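How to Get Through Your First Turn as a Panel Moderator

Last updated: Sunday, January 23, 2022
6 min read
40 shares

At some point in your working life, somebody will tell you that you'd be a natural at moderating a panel. Usually this means the first choice said no. Say yes anyway. It's a decent way to meet people, the talking is mostly done by others, and if you prepare well you may even enjoy the second half.

I've moderated panels on careers, leadership, mentoring and, once, regional freight, a subject I knew nothing about before or after. What follows is the method I use now. It was put together mainly from errors.

Step 1: Get the brief in writing

Ask the organizer for the title, the running time, the names of the speakers and who is expected to be in the room. Then ask what the audience should leave knowing. If the answer is "it'll be a great conversation," ask again, more slowly.

At the Trandstead leadership day in August I was given a title with the word "journeys" in it and nothing else. I wrote back with two versions of what the session could cover and asked them to pick one. They picked both, but at least I had a sentence to build on. Keep that sentence at the top of your notes. You'll be looking at it a lot.

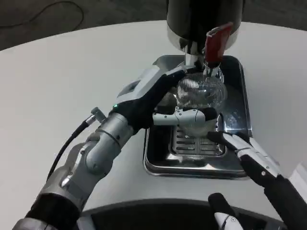 Step 2: Call each speaker separately

Fifteen minutes each is plenty. A group call sounds efficient, and what you get is four people being polite to one another while one of them looks for the mute button.

On the call, ask three things: what they'd like to be asked, what they're tired of being asked, and what they disagree with in their own field. The third answer is where your panel lives. Write it down word for word and check that they're happy to say it in public. Some won't be. A speaker who was fearless on the phone can become very fond of the phrase "it's a balance" once there's a microphone.

Check how to say their name and what their job title is this month. Read both back to them.

Step 3: Write fewer questions than you want to

For a 45-minute session, five main questions will do. I once took fourteen to a panel at Sallance and reached number four. The other ten are still in the notebook, and some of them were pretty good.

Start with a question that can't be answered with a biography. "Tell us a little about yourself" costs you ten minutes and half the room. Try "What did you get wrong in your first year of managing people?" Everyone has an answer, and it's usually shorter than their resume.

Write each question so it fits on one line. If it needs a comma, fine. If it needs a second comma, you're giving a speech. 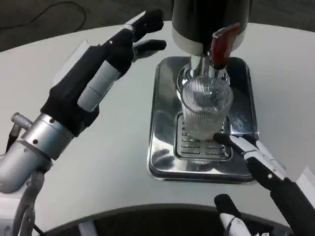
Step 4: Keep your introduction under two minutes

Read it aloud with a timer. Mine for Sallance came to 220 words, and that was comfortable. The earlier draft was 896 words, and it included a definition of leadership from the dictionary. I'm not proud of it.

One line per speaker: name, job, and why they're on this particular panel. The rest is in the program, which people can read while you're talking. They will anyway.

Step 5: Arrange who goes first

Don't let the first answer go to whoever is sitting nearest to you, question after question. By the third round the person at the far end has nothing left to say except that they agree with everyone. Put initials beside each question in your notes and rotate them. Two speakers per question is enough, unless a third is visibly leaning forward.

Decide on the seating too. If two of your speakers work together, split them up, or they'll talk to each other like it's Monday morning.
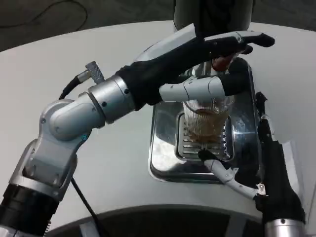

Photo: Tevitz

Step 6: Learn one way to interrupt

You need to do this, and it feels terrible every time. The method that works best for me is to use the speaker's name, pick up their last point and hand it to somebody else: "I want to stay on that hiring point -- how did it look from your side?" It passes for interest. Often it really is interest, with a clock behind it.

What doesn't work is nodding faster and faster. Speakers take it as encouragement.

Step 7: Handle the audience questions

Leave a third of the session for them. Say at the start when they're coming, and remind people once about five minutes before. Nobody wants to go first, so have one question of your own ready and ask it as if it had just occurred to you.

Repeat every question into the microphone. It helps the back row, and it lets you shorten things. At Kasten a man delivered a long and sincere account of his own career, and I repeated it as "How do you know when to move on?" He seemed satisfied with the edit.

If a question is aimed at one speaker, let that speaker answer and move along. If it's hostile, take the useful part and leave the adjectives where they fell.

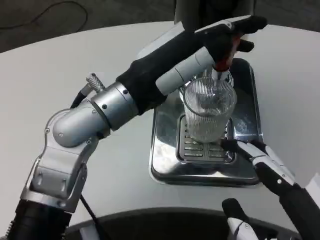 From the Tevitz photo set.

Step 8: End on time

Give yourself a last question that each person can answer in a sentence. "What would you read, try or stop doing this week?" is serviceable. Thank the speakers by name, thank the room, and stop. Don't summarize. They were there.

Afterward, send each speaker a short note the same day. Mention one thing they said. If they asked for feedback, give them something they can use, and if they didn't, keep it to yourself.

Then write down what you'd change while it still stings -- running over, the dead microphone, the question that got you a yes and a silence. My own list is up to two pages by now and I read it before every panel. It starts with "bring a pen."

Comments (7)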